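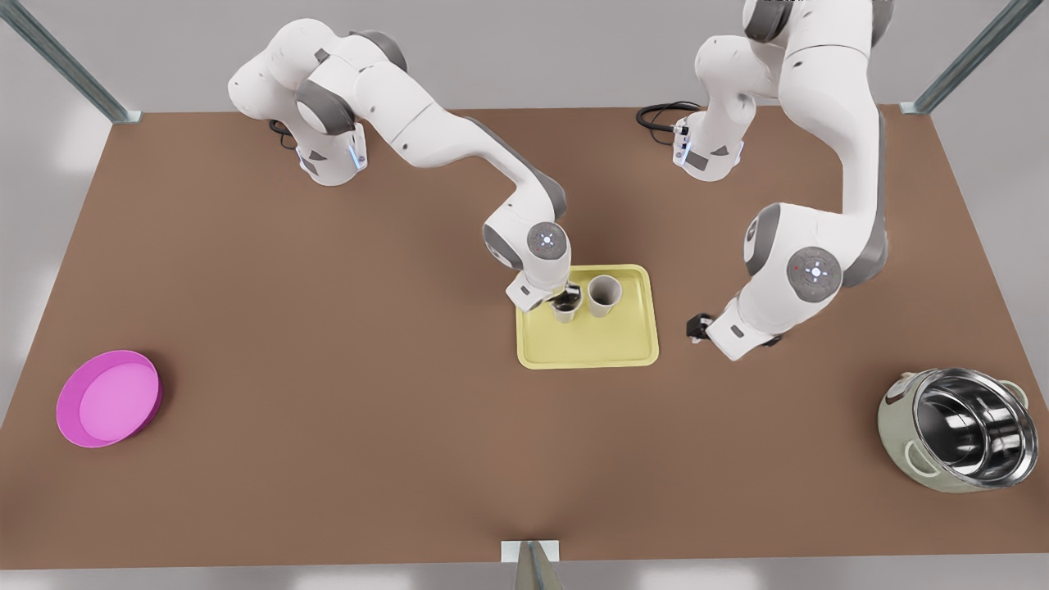 Brown tabletop, pale grey floor

Pale grey floor in a dining room: will I regret it?
Posted by Anselmo Macedo, 27 Jan 2018

Hello all, first time asking so be gentle! We're finally getting rid of the carpet in our dining room (it was here when we bought the place and it smells of other people's dinners) and I've got my heart set on a pale grey floor. The table is staying. It's a big brown thing we inherited from my aunt, it takes up most of the room and I'm very fond of it, so whatever goes down has to look all right with it.

My sister says pale grey shows every crumb and I'll be sweeping morning and night. My husband says grey and brown together look like a wet car park. I've brought home three samples from Rondell and moved them round the room for a week and now I can't see any of them properly any more. The room faces north and gets hardly any sun until the evening.

So, has anyone lived with a light grey floor under a dark-ish brown table? Does it look cold? And is it as much of a pain to clean as my sister makes out? We've put aside 2000 pounds for the lot, including somebody to fit it.

shedkeeper2781

We've had pale grey vinyl in ours since August and I love it. Crumbs show less than they did on the dark floor we had before, which was a nightmare for dust, you could write your name in it. What does show is anything red, so ketchup, beetroot, the kids' felt tips. A damp cloth gets it off if you're quick.

On the brown and grey thing, look at whether your grey leans blue or leans a bit beige. Ours is beigey and it sits fine with brown furniture. The first sample we had was a blue one and in a north-facing room it looked like a dentist's. Put the sample flat on the floor right by a table leg and look at it in the morning and again with the lamps on. Don't prop it against the wall, it comes out a different colour altogether!

Medeiros

get laminate. had mine years, no bother

MrsP_Lullow

I'd go a bit against the others here and say think about the chairs before you think about the colour. We had a lovely light floor fitted and within a month there were black scuffs all round where my lot drag their chairs back. Felt pads helped, but they fall off and collect fluff, so I buy the screw-in ones now and check them when I'm hoovering.

If you still feel it's cold once it's down, a rug under the table makes a big difference, only do get one large enough that the chairs stay on it when they're pulled out. Mine came from Zellik and cost just over 200 pounds, and I have to say it's done more for the room than the floor did. Short pile, mind. I had a shaggy one before that and the peas just vanished into it.

Also ask your fitter what's under that carpet before you settle on a price. Ours needed levelling and that was extra. Good luck, and tell your husband I quite like a wet car park.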